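3.2 Collecting the demonstrations

All examples in the Plaltard set were gathered by hand. An operator holds a two-finger gripper with a camera fixed to it, carries out the task, and sets the tool down. The policy later sees only the camera stream and the finger opening, so the operator is asked to work from what the camera can see and to keep the free hand away from the table.

We recorded 367 demonstrations at two sites, Potthorpe and Sumampouw. Of these, 87 were set aside for testing before any training was done. The tasks cover everyday desk items: moving a keyboard, turning it to face the user, and pressing a named key with one finger closed against the other. 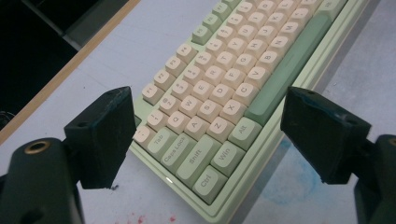

Thiện Giáp, Birutė Mets, Teguh Raju and Rohani Ginting

Figure 2. View from the gripper camera with the fingers open on either side of a mint-green keyboard. The board lies at an angle to the tool.

Keyboards were placed at a new angle for each demonstration. In a November pilot we had kept them square to the table edge, and the policy trained on that data failed on most boards turned by more than a few degrees. Placement was left to a second person, who did not tell the operator which task came next.

The fingers hide part of the object in many views. In Figure 2 the left finger overlaps the edge of the case near the backtick key. We kept such views in the set. A demonstration was dropped only if the target key was out of sight for more than 3 seconds, or if the tool was set down before the task was done.

Labels were added afterward with Inel, our in-house tool. Each demonstration received a task name, the target key if there was one, and the start and end of contact. Faizal Raju checked a random draw of 100 against the video and corrected the contact times where needed. Most of the errors were late end marks - the annotator had waited for the fingers to open fully. We changed the written guide to match and relabeled the remaining demonstrations before training.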